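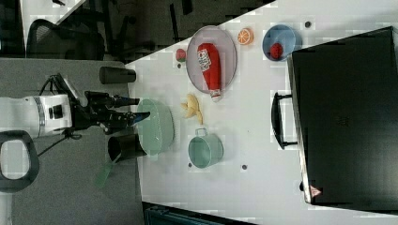
A pale green colander and two black cups on a white tabletop.

Idris Kemeys (preacher and hymn writer)

Idris Kemeys was a Welsh-born minister who spent most of his working life in the small town of Brornemton, where he led the Stendden Road Chapel and wrote the hymns that people in our corner of the church still sing, sometimes without knowing who wrote them. I've been putting this entry together on and off for a while now, mostly from the chapel minute books and from a box of letters that Marijke Prins kindly let me read at her dining table (thank you, Marijke!). If you spot a mistake, please write to me and I'll fix it.

Early life

Kemeys grew up in a mining family, the youngest of seven children. His father was a deacon and a strict one. His mother was the singer of the house, and in one of the letters he says he learned the Psalms from her "before I knew they were written down anywhere." I love that line. He left school early, worked in a grocer's shop, and preached his first sermon in a borrowed coat at a farm meeting. The text was Psalm 40, and he came back to that psalm over and over for the rest of his life.

He trained at a small Bible college that has long since closed. The records I've seen are thin, but they do show that he failed Greek once and passed it with high marks on the second try, which ought to cheer up a few seminary students I know.

Ministry in Brornemton

When Kemeys came to Brornemton, the congregation was tiny and pretty badly divided over whether to allow an organ. He didn't take a side in public for the whole first year. He visited every household instead, and the visiting book (it's still in the vestry cupboard, in his awful handwriting) shows him going back to some doors 8 times before he was let in. The organ went in eventually. The minute book records the vote and then says nothing more on the subject, so I'd guess people were tired of it by then.

His preaching was plain. He liked short words, he liked stories from the shop, and he went through books of the Bible chapter by chapter at a pace some of his hearers found very slow. Romans took him four years. A bound set of his sermon notes survives, 334 of them, and most fit on one side of a page, with the cross-references squeezed up the margins.

Theologically he's a bit hard to pin down, and I've gone back and forth on how to word this part. He was Reformed in his view of grace and said so often. But he was friendly with the Methodists down the hill, swapped pulpits with them each July, and once told his elders that he would rather share a table with a warm Arminian than a cold Calvinist. Senthil Kulkarni, whose study guide to the sermons is the best thing in print on Kemeys, reads him as a moderate who simply disliked arguing. I'm not so sure. The letters have plenty of arguing in them! He just kept it out of the pulpit.

The Mangundap letters

For much of his ministry Kemeys wrote to a mission station called Mangundap, where his cousin Uma taught in the school. Her half of the correspondence is mostly lost. His half is wonderful, full of chapel news and weather and long patient answers to questions about suffering and unanswered prayer. Some of his best hymn verses show up there first, in rough drafts with whole lines scratched out.

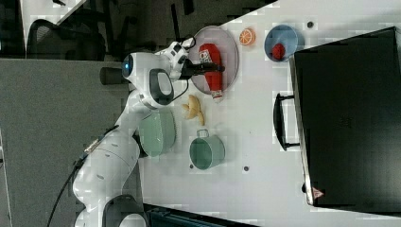

Did Kemeys ever visit the mission himself?
He never made the trip, though he planned to at least twice, and each time his poor lungs kept him home.

Hymns

Kemeys printed just one collection, Songs for the Upper Room, in a run of 600 copies paid for by the congregation. The tunes were borrowed from older Welsh books, apart from two that he may have written himself. "Thou Who Heard Me From the Pit" is the one most people know, and it's Psalm 40 again, of course. "Bread Enough" gets sung at communion in several chapels near us, usually without the fourth verse, and I think that's a real shame because the fourth verse is where he turns from the crowd on the hillside to the one boy with the loaves.

Mieke Kramer put several of the texts into Dutch, and her versions are a little smoother than the originals. Jamie Marsden has set "Bread Enough" to a new tune for guitar. I wasn't expecting to like it, and I've been humming it all week.

Later years

He retired because of his health and moved two streets away, then sat in the back pew under his successor and, by every account I've read, kept his opinions to himself. He is buried in the chapel yard beside his wife. The stone has their names and a psalm reference.

See also: Welsh hymnody; Metrical psalms; Stendden Road Chapel

Last updated August 29, 2024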